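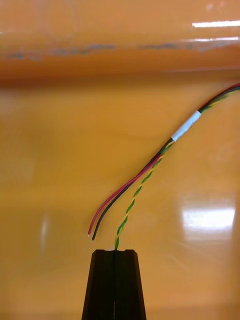 Section 4. Preparing and Dressing the Lead Bundle

This section covers the loose lead bundle that connects the Brelta bench supply unit to the terminal block. Finish Section 3 (mounting the terminal block) first. Do not plug in the supply until you reach Section 6.

4.1 What you need

Brelta lead bundle, part 759
Flush cutters
Wire stripper with adjustable stop
Ruler marked in millimeters
White wrap tape or the spare sleeve from the Kisach accessory bag
Small flat screwdriver
Lint-free cloth
Multimeter with a continuity setting

4.2 Clearing the work surface

1. Choose a smooth, hard surface in a plain color that contrasts with the wires. Dark mats make the black lead hard to see, and patterned ones hide clippings.
2. Wipe the surface with a dry cloth. Old scuff marks do no harm and can stay. Grit and metal filings must be removed.
3. Move lamps to one side if the surface is glossy. Glare across the work makes it easy to miss a nicked conductor.
4. Put the bundle down with the free ends toward you.

CAUTION: Do not prepare leads on bare metal. If the other end is connected to a charged unit, stripped ends can short through the surface.

4.3 Identifying the conductors

The bundle has these conductors:

Red: supply positive
Black: supply return
Green and yellow, twisted together: sense pair

The green and yellow wires are separate conductors with separate terminals. Neither one is a protective earth. If you are used to house wiring, where a single green wire with a yellow stripe is the earth, read this part again before you connect anything.

A white band holds the conductors together. From the band to the free ends the wires may be spread apart as needed. On the other side of the band they should stay together all the way to the plug.

NOTE: Bundles packed with the older Owen units have a blue and white sense pair. The steps are the same. Read blue for green and white for yellow.

4.4 Checking the white band

1. Hold the bundle on the plug side of the band and pull each wire lightly, one at a time. No wire should slide through.
2. If a wire slides, line the conductors up again and replace the band as described in 4.5.
3. Measure from the edge of the band to the end of the shortest wire. You need at least 60 mm. If there is less, move the band back toward the plug.
4. Look at the insulation on both sides of the band. Reject the bundle if you see copper.

4.5 Replacing or moving the band

1. Cut the old band lengthwise with the tip of the flush cutters. Keep the blades flat to the bundle and cut in short bites.
2. Peel the band off and clean away any adhesive with a dry cloth. Do not use solvent on the insulation.
3. Lay the red and black wires side by side with the twisted pair against them.
4. Wrap the tape around all the conductors, keeping each turn directly over the last. Three turns are enough.
5. Press the end of the tape down for a few seconds.

If you use the sleeve, slide it on before any ferrules are fitted. It will not pass over them. Warm it evenly until it grips, and let it cool before you bend the bundle.

CAUTION: Do not pull the band so tight that the insulation dents. A dent can turn into a crack when the bundle is bent over the edge of the housing.

4.6 Shaping the leads

1. Bring the red and black wires out together in one long, easy curve toward the power terminals. Keep them next to each other for as much of the run as you can.
2. Bring the twisted pair out toward the sense terminals.
3. Leave the twist in place until 34 mm from the end of the pair. Untwist only that length.
4. Do not fold any wire back on itself. The inside radius of a bend should be no less than 10 mm.

Wires that have been coiled in the bag will spring back at first. Run each one between finger and thumb a few times until it lies where you want it. Do not crease it with pliers to make it stay.

NOTE: The red and black wires do not have to be the same length. Trim each one to suit its own terminal after the bundle has been laid in the housing.

4.7 Stripping the ends

1. Set the stop on the stripper to 10 mm.
2. Strip the black wire first, then red, then green and yellow.
3. Twist the strands of each wire lightly in the direction they already lie.
4. Check for cut strands. If more than one strand is missing, cut the end off square and strip it again.
5. Fit a ferrule if your terminal block is the screw type. Spring terminals take bare strands or ferrules.

Collect the clippings as you go. Loose pieces of wire inside the housing are the most common cause of a failed first test.

4.8 Continuity check

1. Set the multimeter to continuity.
2. Test each conductor from its free end to the matching pin on the plug. The pin chart is inside the back cover.
3. Test red against black. There should be no tone.
4. Test green against yellow. There should be no tone.
5. Test each sense wire against red and then against black. There should be no tone.

If any of the tests in steps 3 to 5 gives a tone, check the stripped ends first. Stray strands touching each other are easy to miss on the twisted pair. If the ends are clear and the tone remains, replace the bundle. Do not try to repair it under the band.

4.9 Fitting to the terminal block

1. Lay the bundle in the channel with the white band just inside the housing wall.
2. Close the strain clamp on the plug side of the band. The band itself should sit free of the clamp.
3. Insert black at terminal 1 and red at terminal 2.
4. Insert green at terminal 3 and yellow at terminal 4.
5. Tighten the screws until the wire cannot be pulled out by hand. Stop there.
6. Pull each wire once more to check it.

CAUTION: Reversing red and black will blow the input fuse on all Brelta units and will damage the Cloler display if one is fitted.

4.10 If the bundle has to be stored

Loop it loosely and tie it on the plug side of the band. Cover the stripped ends with tape. Keep it out of direct sun, and do not hang it by the free wires.

Section revised 9/15/22. Text by Tudur Eynon, wiring checks by Hafiz Tarigan. Replaces the March edition, in which the positions of terminals 3 and 4 were printed in reverse.

Continue to Section 5, Closing the Housing.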